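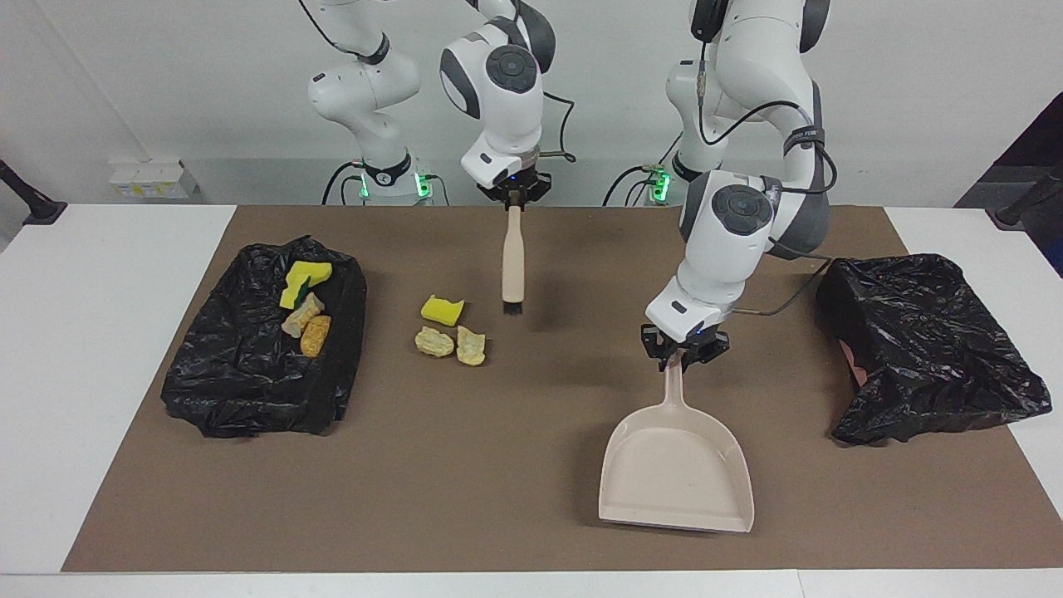 Trarnum two-arm cleanup study
Progress report, 25 April 2025
Prepared by Danuta Szewczyk for Frida Dalsgaard, Dadlow

Work since February has gone into the sweeping task. One arm holds a hand brush, the other a dustpan, and sponge pieces and crumbly scraps have to go from the mat into a trash bag. We now train both arms with one policy. The earlier version used a separate policy for each arm, and the brush often started its stroke before the dustpan was in place.

Dariusz Baran recorded 50 new demonstrations by teleoperation. Training on the full set takes around 6 hours on the Bitar machine. The joint policy finished 4 of 5 test runs. In the failed run a crumb slid under the lip of the dustpan and the arms kept repeating the same stroke. The separate policies did not finish any run from the same starting layouts.

Five runs is a small test and we do not want to claim much from it yet. Small crumbs are still harder than sponge pieces. Tadeusz Żak is changing the angle of the dustpan in the new demonstrations to see if that helps.

Next we will repeat the test at Wurkwood with a different brush. Spending is within the plan and we are not asking for changes to the budget.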